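发件列表：tabletop-props（桌面道具与陈列）
主题：Re: [tabletop-props] 白色杯子在青蓝台面上的选型，以及定位贴的贴法
日期：2026年4月8日

各位好，

先引上一封的相关段落，其余删去，完整内容见归档。

> 我们这边准备把 Prarkon 的桌面换成青蓝色的，原来的浅灰面停用。
> 现有的杯子是白色直筒型，小方块是红橙色，都打算沿用。
> 有三个问题想请教：
>
> 1. 白杯在青蓝底上边缘是否足够清楚，要不要换成深色杯；
> 2. 定位用半透明贴还是不透明贴，贴在物件底下还是旁边；
> 3. 方块放在杯子后面时，被杯沿挡掉一部分，这种摆法要不要从摆放表里删掉。
>
> 另外，Jellov 的旧摆放表里杯子和方块之间写的是“适当距离”，没有数字。
> 如果有人手里有更细的版本，麻烦贴一下。

逐条回复。

**一、杯子的颜色**

建议保留白杯。青蓝底上白色杯沿的反差是够的，换深色杯反而会让杯口内侧和外壁混在一起，从上往下看时分不清哪里是口、哪里是影子。我们在 Moser 的台面上试过深灰色的一款，俯看时杯口内部一片暗，杯底完全看不出来，两天后撤掉了。

选白杯时看两处。第一是杯沿厚度。沿厚的杯子从正上方看是一个完整的白环，稍微偏一点角度就变成椭圆环，位置仍然好认。沿薄的杯子在强光下白环会断，尤其是靠灯一侧。第二是内壁的光泽。内壁太亮时，灯的反光会落在杯底附近，容易被当成杯里有东西。哑光或半哑光的内壁，明暗是从口沿往下慢慢过渡的，看着干净。

白色本身也有冷暖之分。偏黄的白放在青蓝面上显旧，偏冷的白在阴影里会带一点灰紫，这属于正常现象，不必为此换灯。同一批杯子请从同一箱里取，不要新旧混用。旧杯洗过多次以后，外壁会起细小的擦痕，单独看不明显，和新杯并排就很明显。

**二、台面**

青蓝面的主要麻烦是指印和灰。浅灰面上看不出的灰，在青蓝面上看得很清楚。擦拭请用微潮的无绒布，沿一个方向擦到边，不要画圈。酒精可以用，但同一位置反复擦会使表面发亮，形成一块和周围不一样的光斑，擦不回去。

如果台面是铺上去的覆面材料，铺之前先平放一晚，再裁。卷着的料直接裁，边缘第二天会翘。Flumari 仓库发来的料卷得比较紧，平放时间要加长，四角压重物，压的时候垫一层布。

**三、定位贴**

半透明浅色贴和不透明白贴我们都用过，结论是用半透明的，理由有两条：

- 不透明白贴和白杯同色，杯子挪开一点后，从远处看容易把贴片当成杯沿的一部分；
- 半透明贴会透一点底色，发浅绿，和杯子的白能分开，又不至于太抢眼。

贴的位置，请一律贴在物件旁边。贴在底下的做法在旧表里很常见，问题是杯子一放上去贴片就被盖住，放得准不准只能挪开再看，而挪开以后又得重放。贴在旁边，杯子放好之后贴片仍然露着，站在桌前看一眼就够。

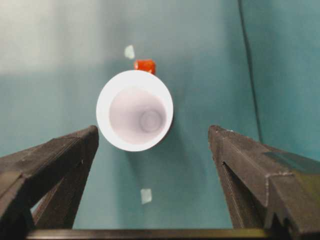 贴片用剪刀剪就可以，边缘不齐没有关系，参考的是贴片中心，边不作为基准。但是每张贴片的大小要接近，否则换人摆的时候，有人对边，有人对中心，误差就出来了。摆放表里请写明“对中心”三个字，这一条我们吃过亏。

关于残胶。半透明贴在青蓝面上超过两周，揭下来会留一圈印，积灰以后变成一个灰框。处理办法是先用暖风吹软，再从一角慢慢揭，角度放低，残余部分用干净的胶带粘走。不要用刀片。旧印没有去净之前，不要在旁边重新贴，两个标记挨得近，摆的人会认错。

**四、方块放在杯后**

我的意见是保留，不要删。方块被杯沿挡住下缘、只露出上半部分，这种情况在真实的桌面上本来就有。把它从表里删掉，留下的全是彼此分开、互不遮挡的摆法，整张表会变得单一。

需要改的是写法。旧表里“方块在杯后”没有说明从哪一侧看算“后”。建议统一以操作者所站的一侧为前，杯子远端为后，左右也以操作者为准。表头加一行说明即可，各条目不用重写。

方块的表面处理另说一句。亮面的红橙色方块，顶面会有一小块高光，灯位变了高光跟着变。如果希望颜色稳定，就换哑面的；如果希望一眼能找到，亮面更合适。我们目前两种都留着，分开装盒，盒盖上写明“亮”或“哑”，不混放。亮面方块取放之后要擦，指印在顶面上比在侧面上显眼。

**五、距离**

关于 Jellov 旧表的“适当距离”，我手上有后来的一个修订版，里面改成了三档：贴近、中等、远离。贴近指杯与方块之间的空隙不超过2厘米，中等不超过3厘米，再往外都算远离。测量一律从杯子外壁最近处量到方块最近处，不从杯心量。杯心要估，每个人估的都不一样。

修订版共33条，按档位和方向排列。需要的请回信到列表，我整理成纯文本后发出来。现有的版本是表格，合并单元格比较多，直接转出来会错行，还得人工对一遍。

已有的摆放记录不建议按新写法回改。我们这边累计3,024条，逐条改写的工作量不小，而且旧记录里没有距离数字，补也补不出来。做法是在归档目录里放一份说明，写清楚哪一天之前用旧写法，之后用新写法，查的人自己对照。

**六、收纳**

顺带说一下杯子的存放。白色直筒杯不要套叠，口沿和外壁会互相磨，磨出来的灰线洗不掉。杯口朝上，单层摆在带隔板的箱子里，上面盖一层薄纸防灰。杯口朝下也能防灰，但口沿直接接触箱底，时间长了沿上会有一圈暗色，而从上方看最显眼的恰好是口沿。

定位贴按张夹在硬纸板之间，竖放。平放叠高了以后，下面几张的胶会从边上溢出来，粘灰。

**七、还没有定下来的**

有两件事我这边没有结论，想听听其他人的做法：

1. 台面用久以后颜色变浅，我们一月换过一次，换下来的旧料和新料并排，能看出差别，但没有定过更换标准。是按时间换，还是拿色卡比，各位有没有现成的办法？
2. 杯底内侧那一圈浅浅的底线，不同批次深浅不一。我们现在不作要求，不清楚有没有人把它写进验收项。

修订版的文本等有人要了再整理，不急。回信时请把引用部分删短，上一个讨论串的引文已经套了好几层，归档里读起来很吃力。

--
tabletop-props 邮件列表
退订请向列表地址发送主题为 unsubscribe 的空邮件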